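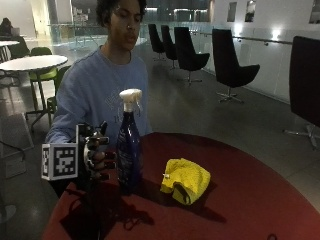

**Figure 2.1** A spray bottle and a cloth on a tabletop. The fingers reaching for the bottle carry a sensor kit.

# Chapter 2: Can Machines Do the Chores?

Wiping a table is among the first chores a child learns. It takes a bottle, a cloth, and very little instruction. Machines have welded car bodies and sorted mail for decades, yet a general-purpose machine that can clean any kitchen table it meets is still a subject of research. This chapter asks why.

Consider what the task requires. The bottle must be picked up without tipping it, turned toward the surface, and held while one finger pulls the trigger. The cloth has no fixed shape. Each time it is put down it folds differently, and the next grasp must be chosen again. A factory robot avoids such problems by having every part delivered in the same position. A household offers no such help.

One approach is to learn from people. Motion is recorded as a person does the work, and the recordings are used to train a control program. Square black-and-white markers are often attached to the equipment so that a camera can work out its position and angle.

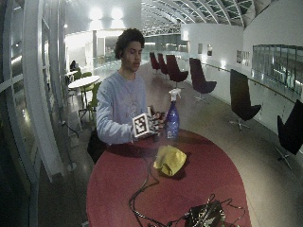 **Figure 2.2** A cube printed with square markers, held above the table edge near the spray bottle.

The case study in this chapter follows Plosano, a cleaning contractor in the town of Clevimdale. The firm tested a machine on table wiping over 600 trials. It completed 585 of them when the bottle and cloth were set out in fixed places. When the items were moved to new places before each trial, it completed 50 of the next 600. Students should keep both results in mind when reading claims that a chore has been "solved."

Position is only part of the difficulty. Bottles differ in size, color, and trigger design, and many are translucent or glossy, which makes their edges harder for a camera to find. A hand may also hide the very object it is about to grasp.
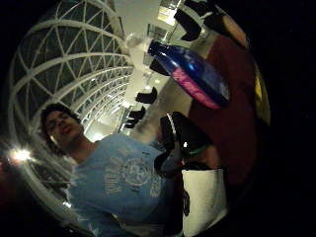

## 2.1 What Counts as a Chore?

For the purposes of this book, a chore is a routine physical task carried out in a space arranged for people. Section 2.1 sorts chores by the objects they involve, beginning with rigid items such as cups and plates and ending with cloth.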